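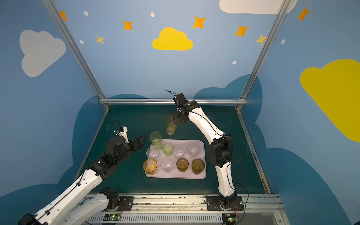 The Hetness singles project has now reached the stage where there is something to hold in your hands, and I am so pleased to be able to write that. When I last reported to the Cullar Fund we had a pile of rehearsal tapes, a cutting date that kept moving and a sleeve that existed only as a sketch on the back of a set list. All four sides of the first two records have since been mixed and cut, and the test pressings came back in May. The sleeve is settled too, after a good deal of back and forth: a sky-blue wall with a bright yellow cloud in the middle and orange four-pointed stars scattered round it, which suits the music far better than the moody black and white we started out with.

Recording

You will remember that the grant paid for studio time at Bondeck, and I can't speak warmly enough of the place. The main room has a low ceiling and a rather dead sound, which worried the guitarists no end until they heard it played back with the spring reverb on. We had planned for everything to be done live, brass included, and mostly it was. The exception is the second side of the Zacharopoulos record, where the trumpet was added a fortnight later, as the original take had bled into every drum microphone in the building (there is a lovely rough mix of it, if you would ever like to hear it).

Seventeen of the younger players from the town band came in for the group singing on "Harbour Lamps". That was a long and noisy afternoon, and the chorus is all the better for it.

Pressing and sleeves

We have ordered 1,000 copies across the two titles, split evenly. I did look into a smaller run, but the price per record climbed so steeply that it made very little sense. The first test pressing of the Zacharopoulos single had a click near the start of side A, so we asked for another, and the second one plays cleanly on every turntable we have tried it on, including my own rather elderly one. Advance orders stand at 226, nearly all of them from people who have come to the shows.

Sleeves will be printed on uncoated card. The printer's first proof made the blue too green and we sent it back. I would sooner wait than have it wrong. 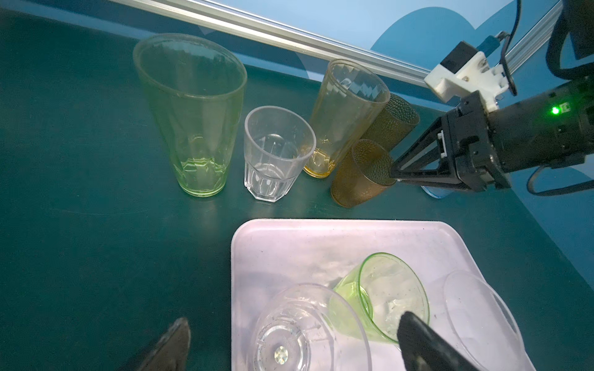 Live dates

We have played 8 shows since the last report, most of them in and around Hetness, and the two bands have shared the bill at each one. The hall was the best of them, with a proper dance floor and people who came to use it. The library session was seated and much quieter, and gave us the chance to talk about how the songs were put together, which I think we should do more often. One outdoor date was lost to the wind and we are trying to find another.

Money

Spending is close to plan. Studio time came in a little under, and the saving has gone towards the second test pressing and the extra proof. Carriage from the pressing plant has risen by £30 since our first quote, and with your agreement I should like to take that from the posters line. A full breakdown will come with the final report.

What comes next

The finished records are due before the end of the summer, and there will be a launch night at the hall at half past seven, to which you are all very warmly invited. I'll write with the date as soon as the plant confirms delivery. Both bands already have new songs on the go, and we would love to talk to you about a third single when the time is right.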